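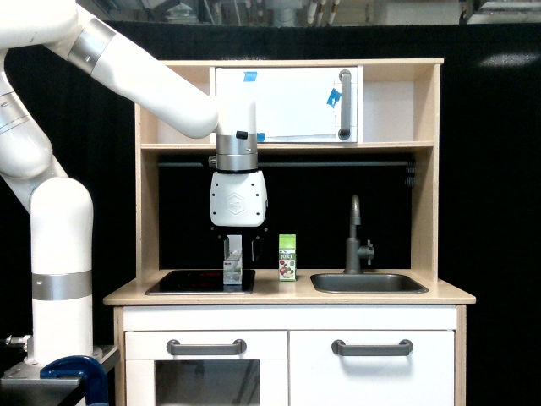
Figure 3. Toy kitchen used as the play surface, with a small white carton on the left part of the counter and the microwave in the centre compartment of the upper shelf.

3.2 Layout of the play kitchen

The kitchen was chosen from the units listed in Section 2. It has a light wooden upper frame divided into open compartments, a single counter and a white base. Units with fixed back panels were excluded at the selection stage. The opening between the shelf and the counter was left clear, and a black curtain was hung behind the whole unit so that small pale items could be picked out easily against it.

Storage in the unit is of three kinds: the open shelf, the counter and the base. Only the first two were coded. Items placed in the base were logged as "put away" with no further position, as earlier work with the Sriwong set had shown that coders could not agree on positions inside a closed space. The shelf was coded by compartment (left, centre, right). The counter was coded as hob or plain surface, the hob being the black glossy panel on the left.

The microwave occupies the centre compartment and was treated as part of the furniture. Its door was taped with blue painter's tape. In the pilot, an opening door gave a further place in which items could be put, and the resulting records could not be compared with those from the Jelell unit, which has no microwave. Placements on the counter in front of the microwave were coded to the counter.

3.3 Items

The full item set contained 30 pieces of play food and tableware, of which 14 were retained for the main trials. Pieces were dropped if they rolled when released on a level surface, if they could be nested out of sight inside another piece, or if they were too tall for the shelf. Cartons met all of these conditions. They stand on a flat base, have a clear upright position and carry a printed label, so that both place and facing direction can be recorded.
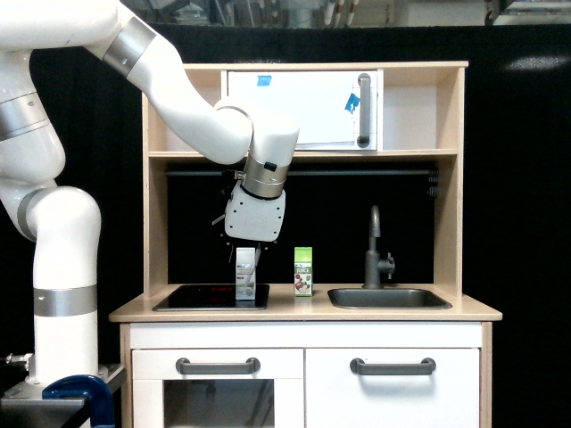 Facing direction was recorded for cartons and boxes only. A piece was coded as "front" when the main label was turned towards the open side of the kitchen, "side" when a narrower face was turned that way, and "back" otherwise. Pieces lying down were given a separate code and their facing direction was left blank.

3.4 Coding procedure

Each trial began with the left and right shelf compartments clear and the selected items on the counter. The final arrangement was coded once all items had come to rest. Intermediate positions were not kept, except where an item was placed on the hob and later moved, as this pattern was of interest in its own right (see Section 4.3).

A total of 1,469 placements were coded. The first pass was carried out by Fatima Wike using the Daraseo scheme, with two changes. The original scheme has one code for "cooking area", which we split into hob and adjacent counter. It also treats the rail below a shelf as a hanging position. No item in the retained set has a hook or loop, and this code was removed.

A second coder, working without sight of the first set of codes, repeated 65 trials. Disagreements fell mainly on the boundary between the hob and the plain counter, where a piece could stand partly on each. These cases were settled by the position of the centre of the base. Where the centre fell on the edge of the panel itself, the piece was coded to the hob.

Comparison with the Tralloveo kitchen is limited by its narrower shelf, which has two compartments in place of three. For that comparison only, the left and right codes were merged into a single "shelf" category before analysis.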